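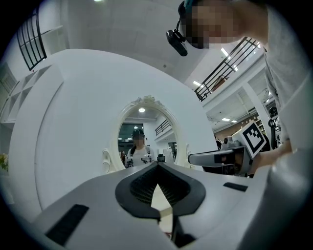
Home Guides Standards Downloads Contact

How to Set Up and Run a Hand-Held Gripper Session in a Furnished Room

Thursday, May 24, 2018
By Freya Goodall

This guide covers good practice for recording manipulation demonstrations with paired hand-held grippers and a head-mounted camera, in rooms with ordinary furniture. It follows the working rules used on the Broltik project and assumes the operator has completed basic device training. Fixed-arm cells are covered in a separate guide.

Terms

"Must" marks a requirement. A session that breaks one is rejected at review. "Should" marks a recommendation. Deviations are allowed if they are written in the session log.

1. Check the grippers

Open and close each jaw fully by hand before power is applied. Travel must be smooth over the whole range. A jaw that sticks near the closed position usually has debris in the ribs of the contact surface. Clear it with a dry nylon brush. Do not use solvent on ribbed pads, as it hardens them and changes the grip.

Press on each rubber pad along its edges. A pad must sit flush with the body. A lifted corner will catch on cloth and on thin trim.

Inspect the fiducial marker on each gripper. The printed face must be flat, clean and free of glare. Replace a marker if any black cell is scratched through to white. Never touch up a cell with a pen. Marker IDs must be unique within a session, and the pair in use must be entered in the log before recording starts.

2. Fit the head camera

Put on the cap first, then the strap, then the camera. Tighten the strap until the mount does not shift when the operator looks down quickly and back up. Aim the camera at the point where the two gripper tips meet when held at chest height.

Have the operator reach fully left, fully right and down to knee level while a second person watches the preview. Both grippers should stay in view for the first two reaches. The third reach will usually lose one of them at the bottom of the view. Record which one.

3. Survey the room

Walk the room once before any recording and note the following on the survey sheet:

- mirrors, glass doors and polished metal
- windows, with the direction they face
- ceiling lights that fall inside the working view
- railings, stair edges and changes in floor level
- items that are fragile or fixed to the wall

Mirrors need their own entry. A mirror shows the operator, the grippers and sometimes a second copy of a marker. The reflected marker has reversed handedness, and most detectors reject it, but a partly hidden one can still produce a false pose for a few samples. Log each mirror with its position and tag every take in which a gripper passes in front of it. Do not cover a mirror that is part of the task.

Mirrors also affect privacy handling. Face masking must be run on reflected faces as well as direct ones. The Arnness masking tool treats these as separate passes, and both must be switched on. After masking, a reviewer must check every tagged take by eye.

Work near a railing requires a spotter. The operator's attention is on the gripper tips and the camera mount narrows awareness to one side. The spotter stands between the operator and the drop and has authority to stop the take.

4. Set the light

Turn on all fixed lighting and leave it on for the whole session. Set exposure with the brightest window in view, then lock it. Automatic exposure will pump each time the operator turns toward the glass, and marker detection drops out during the change.

If a ceiling light reflects directly into a gripper camera from the work surface, shift the operator's starting position. Tilting the camera on its mount is not permitted, because it invalidates the calibration.

5. Calibrate

Run the static calibration with both grippers resting in the cradle. Collect 800 samples per gripper. Then run the moving calibration with the standard figure-eight path at a slow, even speed. The Pearce calibration script reports a pass or fail for each device. On a fail, repeat once. On a second fail, withdraw the device and tag it for service under form 1003.

6. Record

Start every take with both jaws open and the tips apart. Hold still until the tone sounds. Approach objects at a steady speed and close on them squarely. For carved or scrolled trim, grip on a plain section of the edge where one exists. Hard contact between a jaw tip and glass ends the take, and the glass must be inspected before work resumes.

Keep fingers behind the housing and clear of the marker. Operators with large hands should use the Gruma extended handle.

Limit continuous recording to 10 takes, then rest the hands and recheck the camera strap.

7. Close the session

Repeat the static calibration and save it next to the opening one. Return furniture to its surveyed position. Upload the log, the survey sheet and both calibration files in the same package as the recordings. Packages without a closing calibration are held in the queue until it is supplied.

Revision note: section 3 was changed after the review of batch 3822, in which mirror takes had been left untagged. Logs made on the older sheet will be accepted through the end of June.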